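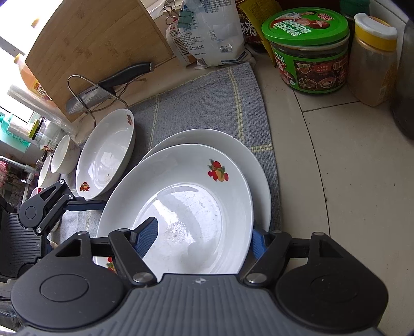
Prellum Household Crockery Set: data card

Version 7, released June 15, 2023
Maintained by Homa Taheri and Mojtaba Khosravi, Heydari Archive of Domestic Objects

Summary
The Prellum set records everyday crockery as it is washed, dried and put away in domestic kitchens. It holds 240 entries from 88 households in the Burnell and Plutlow districts. Each entry covers one draining area beside a sink and the dishes resting on it.

Contents
Entries list serving bowls, rice bowls, plates and lids, together with the surface on which they drain. Woven mats, racks and folded cloths are recorded as separate surface types. Items stored nearby, such as chopping boards, knife holders and dry goods, are noted in a free text field and are not classified further.

Recording conventions
Shape is entered as seen from above: round, oval, square or other. An oval bowl and an oval plate are always separate entries, even where they appear to belong to one service. Position is entered as flat, leaning, on its side or on edge. Small rice bowls are most often found on edge.
Decoration is entered by subject and by place on the dish. White ware with fruit decals is common in the set, and apples, peaches and single flowers each have their own code. Where a decal appears twice on the same bowl — near the rim and again on the inner wall, for instance — both are entered. Drops of water on the glaze are marked in the moisture field, which takes yes or no only.

Known limitations
Households were recruited in May through two local libraries, and smaller flats are over-represented. Glassware is sparse. Seven entries lack a surface type and should be left out of any comparison of mats and racks. Makers' marks were not recorded, as most dishes were not turned over.

Use and correction
The set may be used for teaching and non-commercial study, provided the Heydari Archive is credited. Corrections should be sent to Homa Taheri with the entry number and the field concerned.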